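Part 3: Hanging your first Stistmont panel

Okay, you've sized the wall and it's been dry overnight. Now for the fun part! I've hung a lot of Stistmont peel-and-paste paper in small spaces, and I still go slow on panel one.

1. Start in the left corner. Measure 47 cm out from it at the top and make a small pencil tick. Hang your plumb line from the tick and draw a light line all the way down. Don't trust the corner itself (mine leans like crazy).

2. Cut the first panel with 7 cm of extra paper at the top. You'll trim it later, I promise.
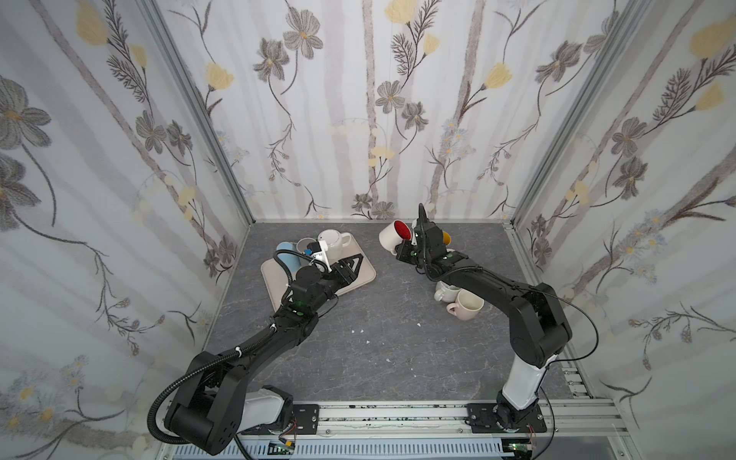 3. Brush the paste on from the middle out to the edges, then fold both ends in toward the center, paste to paste. Let it rest while you wash the brush. I use the Grondik tub, and it stays workable long enough for me to get a coffee.

Note: If your roll label says batch 692, check it against your other rolls before you cut anything. Mixed batches can dry to slightly different shades.

4. Unfold the top half and slide it up to your pencil line. Smooth it down the middle first, then out to the sides.

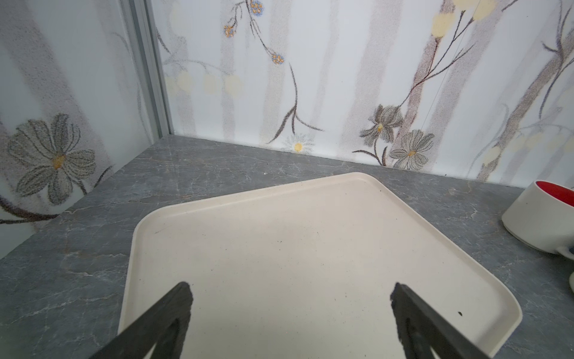 5. Open the bottom half and do the same again. Little bubbles are fine, they mostly go flat overnight. Big ones need the panel peeled back and smoothed again, so catch them now!

Caution: Turn off the power before you trim near an outlet. Wet paste and live wires are a terrible mix.

6. Trim the top and bottom with a fresh blade. I snap off a new section for every panel, even when the old one still feels sharp, and I haven't torn an edge in ages.

7. Wipe paste off the counter and baseboard with a damp sponge before it sets.
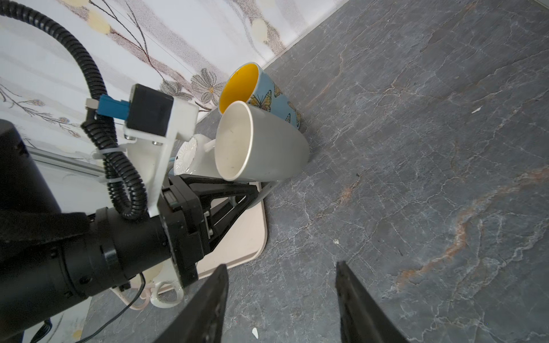

Matching the second panel

The Biseck floral repeats every 63 cm, so line up one big blossom at eye level before you cut.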